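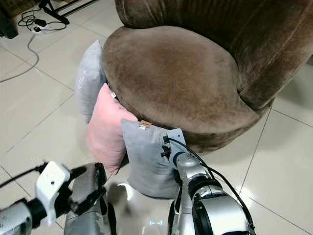 Right gripper against the front grey cushion, armchair task, Kundcombe.

Operators wanted for a gripper comparison

Three suppliers have now told us that their gripper handles soft furnishings "out of the box". We have heard this before. Humphreys is looking for people to drive a two-armed robot through a dull set of household jobs so that we can find out which of these claims survive a full week.

The work is cushions, mostly. Pick one up off a tiled floor, put it on a chair, put it back, do it again. Each gripper gets 300 attempts with the same cushions and the same controller settings. You log every attempt, including the ones that went wrong because you were tired. We had 272 usable attempts from the trial run in May and do not think they prove much -- the operators knew which gripper we were hoping would win.

You do not need a degree or any background in robotics. Steady hands help. So does a habit of writing down what happened when you expected something else. If you have worked for, or been paid by, a gripper maker, please say so when you apply.

Sessions are half a day at our Kundcombe site. There is a bus from Eston, but it is not a good one. Pay is £100 per session, travel included, and you will be paid for sessions we have to stop early. Results go into the Ovine report whichever way they fall, and suppliers do not see it before you do.

Write to Ailsa Baxter with a few lines on yourself and the days you can manage. Technical questions go to Ward Lambrechts, who will not tell you which gripper he prefers.

Closing date: Wednesday, July 17, 2024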